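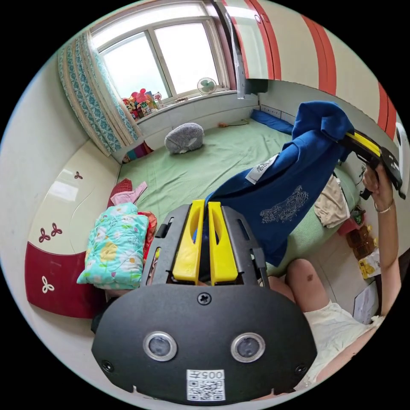 Figure 7.1 Handling a blue garment over the bed with a pair of hand-held grippers.

Chapter 7
Teaching by Demonstration: The Folding Project

In the earlier chapters the motion of the arm was written out line by line. Each joint was given a target and a speed, and the program was tested against a rigid block whose size was known. Cloth does not allow this. A shirt has no fixed shape, and two attempts to lift it by the same point will seldom leave it hanging in the same way.

The project for this chapter therefore begins with people. Working in pairs, students carry out a household task with hand-held grippers while the movement is recorded. The class at Gestden set itself a target of 3000 demonstrations for the year, starting in September, and reached almost all of it.

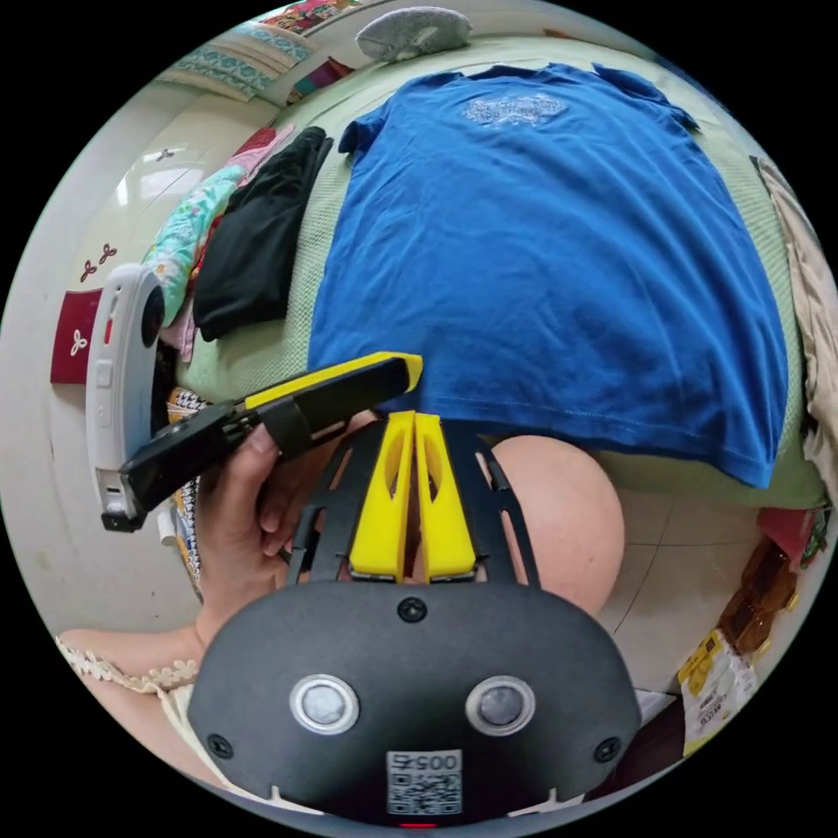 A demonstration begins with the garment laid out and the fingers clear of the cloth. The operator then closes on an edge, lifts, carries and releases. Pauses should be kept short – a model trained on hesitation will learn to hesitate. Both grippers are recorded against the same clock, and a run in which either record is incomplete must be discarded.

Terms used in this chapter: demonstration, grasp point, deformable object, policy, time alignment.
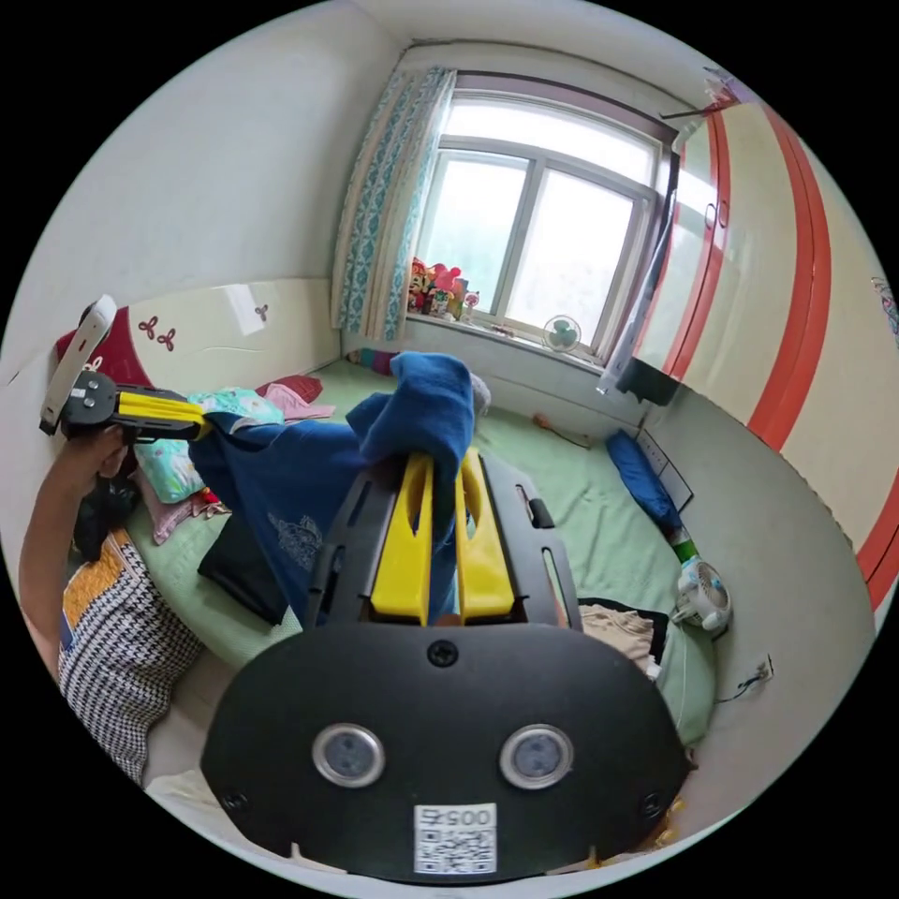

Ingvild Brekke
Project supervisor, Rurnel Student Robotics Club

7.1 Choosing a grasp point

A grasp point is the place on the object where the fingers close. On a rigid part it can be measured from a drawing. On cloth it must be found afresh in each run, by reference to features such as a hem, a collar or a sleeve. Creases are poor references, as they move when the cloth is touched.

Before starting Exercise 2, write down which feature you intend to use and keep to it for the whole session.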